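How to fold a chunky knit sweater on your bed

I don't hang sweaters anymore. I did it for years and ended up with a whole rail of knits with pointy little shoulder bumps, like I was smuggling walnuts. The one that finally cured me was a cardigan I got at the Elama outlet, which grew so long on the hanger that I could nearly wear it as a dress (I did, once, to the grocery store). So now everything knitted gets folded, and I do the whole pile in one go on a Monday evening with the radio on.

My striped one is the sweater I always practice on, and stripes are great for learning because they tell on you right away when something's crooked.

What you need

A made bed. Please make it first! A lumpy comforter underneath will give you a lumpy sweater, and smoothing a bedspread takes two seconds. A kitchen table works too if it's wide enough for both sleeves, but I like the bed because a knit grips the fabric a bit and stays put while you fuss with it.

You'll also want a lint brush or a sweater comb if your knit pills. I have the little Clornel one with the metal teeth and it's fine. Go gently.

And the sweater should be completely dry. If it's even a tiny bit damp at the cuffs, leave it out overnight.

Step 1: Lay it out and smooth it

Front side up, neckline toward the headboard, hem toward you. Hold the hem at both side seams and give it a soft tug so the body lies straight, then run your palms from the middle outward. Don't stretch it, just coax it. With stripes, look at how they run across the lower body. If they're heading off at a slant, either the whole sweater is turned or one side has been pulled longer than the other, and you can fix both now in about the time it takes to complain about it.

Pay attention to the bottom corners. Mine love to curl under, and a curled corner makes a hard lump in the finished bundle.

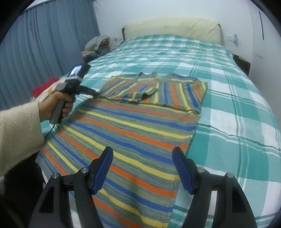 Step 2: Bring the sleeves in

Pick up one cuff and lay the sleeve across the chest on a diagonal, then do the same on the other side. I used to fold them dead straight across, and with a thick knit that makes a big wad right in the middle. A diagonal spreads the bulk out. The cuffs don't need to match up perfectly, and I like to leave a bit of chest between them so they're not stacked on top of each other.

The underarm is the spot to watch. There's always extra fabric there, and it bunches up under the sleeve in a little rumpled fold. Slide your hand in, pull the fabric flat toward the side seam and lay the sleeve back down. Leave the collar wide open at this stage, too, because you can squash it flat later when you see how it wants to sit.

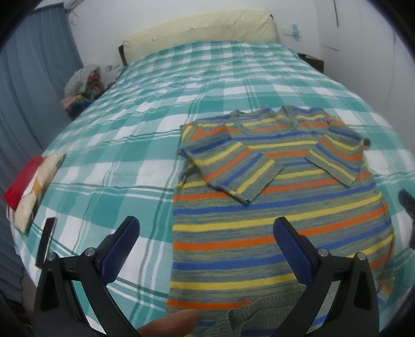 If you're a narrow-shelf person, you can now fold each side of the body in toward the center, sleeves and all, so you get a long strip. My shelves are deep, so I only do this with the really big sweaters. For a medium one I skip it and have never regretted it.

Step 3: Fold up from the hem

Take the hem with both hands and bring it up to the middle of the chest. Then fold again so it lands just under the neckline. That's 2 folds, and for a chunky knit I'd stop there. Thirds are lovely for thin merino, but on a thick one the bundle springs back open like it's annoyed with you.

Pat it down, don't press. You want some air in there.

Step 4: Put it away

Heaviest at the bottom, lightest on top, and keep the folded edge facing out so you can grab one without dragging the whole stack onto the floor. I keep mine in a canvas Werport box on the closet shelf and it holds the winter lot without me having to sit on the lid. In May I take everything out, shake it, refold it along different lines so the creases don't set, and tuck in a fresh cedar block.

Turtlenecks get folded the same way, by the way, with the neck laid down flat over the chest before you start on the sleeves.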